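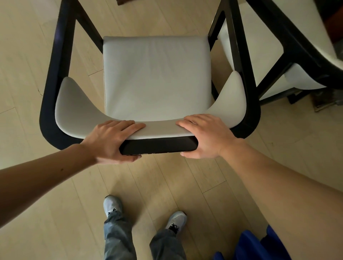

We drove out to the Penix furniture works in Grallby for their open day in March. The gate opened at 10, and by then the line reached the road. Parking was in the gravel lot behind the sawmill, a five-minute walk.

Tours went out in groups of up to 29. Ours started in the drying sheds, where the beech is stacked by thickness and left alone for months. The guide said the sheds hold enough for 4,000 chairs. After that came the steam boxes and the bending room. It was loud in there and we missed most of the talk, but a printed sheet at the door covered the same ground.

The upholstery hall was quieter. Covers are cut on long tables at one end and sewn at the other. Most of the questions from our group were about cleaning and how long the padding keeps its shape. The answer was to wipe with a damp cloth and stay away from anything with alcohol in it.

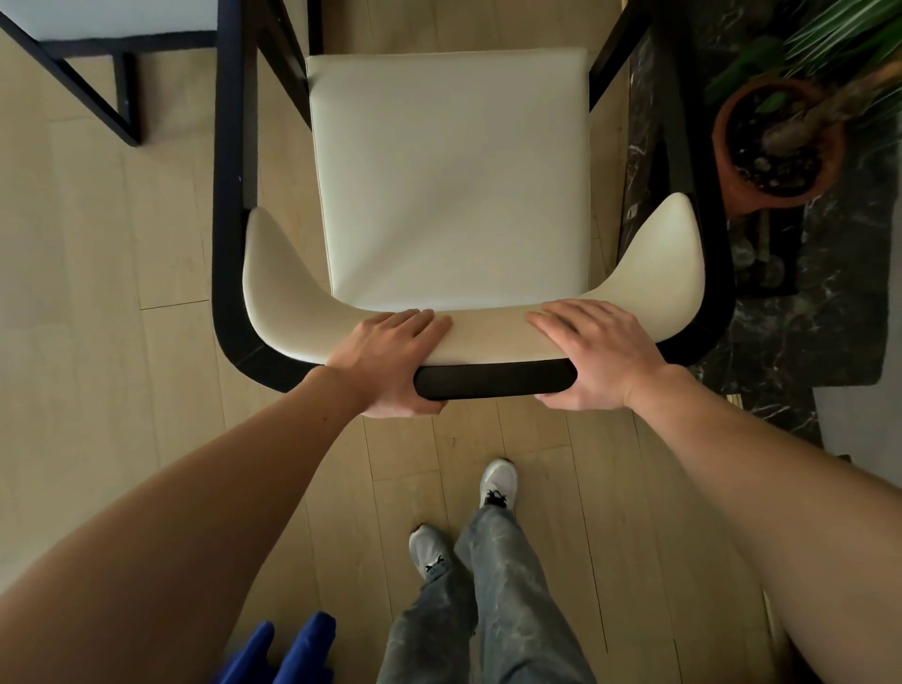
Dining chair with a black frame and a pale upholstered seat.

The showroom is across the yard. It carries the Penix dining range and a few tables from Peritz, the company that shares the building. Prices were on small cards and lower than in the stores back home. Delivery costs extra outside the county.

Lunch was pea soup and flatbread from the Söderlund bakery, served in the old paint shop. It ran out shortly after 1, so eat before the tour if you go. The whole visit took us two hours, plus the wait at the gate. Admission was free. The factory shop stays open until 4 and takes cards.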